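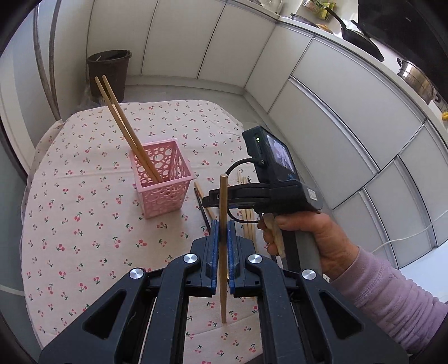 Re: Budget for hand-held grippers, second round

From: Cường Vi
To: equipment list
September

Dear all,

thank you Henrike for the numbers. I answer under your points, I hope this is easier to read.

Henrike Steinbach wrote:
> We have money for 17 more grippers if we take the version from
> Prekau without the spare parts set. With the spare parts set it is
> fewer, and Torben has to say how many. I would like to send the
> order before the end of the month. Can we skip the spare parts
> and buy them later from the running costs?

I would prefer not to skip them. The blue pads on the jaws are the part I worry about. For big objects we can work a long time with old pads, but for chopsticks the grip is only a narrow line on the rubber, and a chopstick held upright turns very easily when the pad has become smooth. In the spring we waited 30 days for new pads from Prekau, and in this time two grippers were lying in the cupboard. If the set is too expensive, please ask them for pads only. The last price I have is 139 euros for one bag of 30 pads, but this offer is old and Torben should ask again.

> Ottmar asks if the small device on top of the handle must be
> ordered for each gripper, or if people can share.

Please one for each. Sharing means we take the cable off and put it on again every time, and I do not trust the plug so much. It would also be good to order some longer cables. The present one goes down around the front of the handle and this is fine for me, but Pascal has bigger hands and he says it disturbs his fingers. I did not try a longer one yet, so maybe order only two first.

> What do you need for the tables? There is a little left in the
> line for small material.

Not much. For the chopstick task we use a round table with a cloth and a plastic basket, and all this can come from a normal shop. I would like more tablecloths with different patterns, and baskets in other shapes and colors. Please also chopsticks in light and dark wood. These things can go on one receipt, Brandes near the station has most of it.

One more question about the budget line. Henrike, is it possible to move the robot arm for Sestunlow to next year? I understand that Rukenar gave us a discount, but the arm needs a fixed place and we do not have the room before winter. With this money we could buy all the grippers together with the full spare parts set, and the collecting of data in kitchens does not have to wait for the arm.

Ottmar, if you see a problem with this, please write to the list and not only to me, so Torben can follow.

Best regards
Cường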